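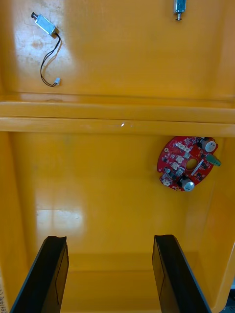

A robot arm doesn't know how to pick anything up when it comes out of its box. It has motors, joints and a computer, and it will move wherever it is told to, but someone has to do the telling. One way is to write a long list of instructions. Think what that list would need to say about a job like picking up the round red circuit board in the lower part of the yellow bin. How far should the two black fingers go down? Which side of the board should they hold? What about the little silver part in the other half of the bin, with its thin wires curled round? It might be lying another way tomorrow, and then the list would be wrong. So people often choose a second way. They show the robot.

## Showing by hand

You may have learned to write with a grown-up's hand over yours, pushing the pencil round the letters. Some robots can be taught like that. The teacher switches the arm into a mode where its joints go easy to push, takes hold of it, and moves it through the job. The arm keeps a record of every bend as it goes. Later it can play the same movements back.

Teaching by hand is quick to learn and needs very little equipment. It has drawbacks too. The teacher's own arms and sleeves get in front of the cameras, and a person with two hands finds it hard to guide two robot arms at once, especially if each one also has fingers to open and close.

## Showing by remote control

The other way is for the teacher to keep their hands off the robot altogether. In Project Trolo, run from a workshop in Cekow, the teacher sits at a desk and holds a pair of handles. When the left handle moves, the left arm moves. When the teacher squeezes the right handle, the right fingers close. The proper word for this is **teleoperation**. "Tele" comes from a Greek word meaning "far off", and it is the same "tele" as in telephone.

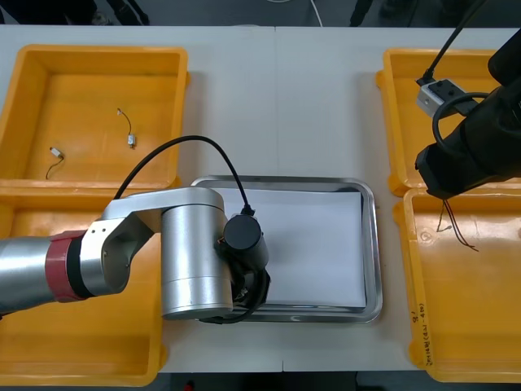 Remote control sounds like a computer game, and new teachers are often surprised by how slow it is. You can't feel the part you are holding. If you squeeze too hard you may bend a pin, and if you don't squeeze enough the part slips out. Wires are the worst. They roll, they spring back, and they hook on to each other. Most beginners at Cekow need a few days before they can move a small part from a bin to the tray without dropping it.

## What the robot remembers

Each go at a job is called a **demonstration**. While it is happening, the computer saves:

- the pictures from the cameras
- the position of every joint in the arms
- how wide open the fingers are

All of these are saved many times a second and matched up, so the computer can find out where the arm was and what the cameras saw at the same moment.

Some cameras look at the whole table. Others are small and ride on the arm itself, close to the fingers, and they see what the fingers are about to touch. From up there a bin can fill the whole view, with every scratch and shiny patch.

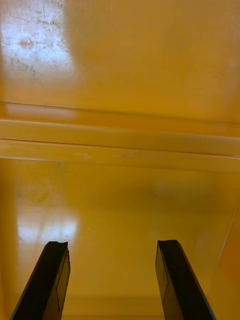 Shiny patches matter more than you might think. A bright reflection of a lamp can be the same size and shape as a real object, and a robot that has only seen a few demonstrations may mix them up. The cure is to show it plenty of them, with parts in different places and some bins left empty. For one small job, the Trolo teachers recorded 427 demonstrations.

## Learning from all those goes

After that the computer gets to work on its own. It goes through the recordings again and again, looking for patterns – when the board is over to the right, the teacher moved right; when the fingers were on both sides of it, the teacher closed them. In the end it can make a good guess at what the teacher would do with a board it has never seen in that spot before.

Then the handles are put down and the robot has a try. A person stays close to the stop button. If the robot keeps missing one kind of part, the teacher goes back to the desk and records more demonstrations of that part.

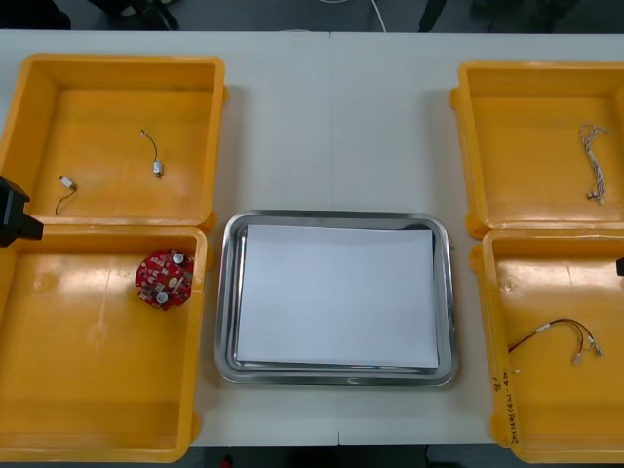
*Four orange bins and a steel tray with white paper in it, seen from the table camera.*

## Words to know

**Gripper** – the robot's fingers.

**Joint** – a place where the arm bends or turns.

**Teleoperation** – working a machine from a distance.

**Demonstration** – one recorded go at a job, done by a person for the robot to learn from.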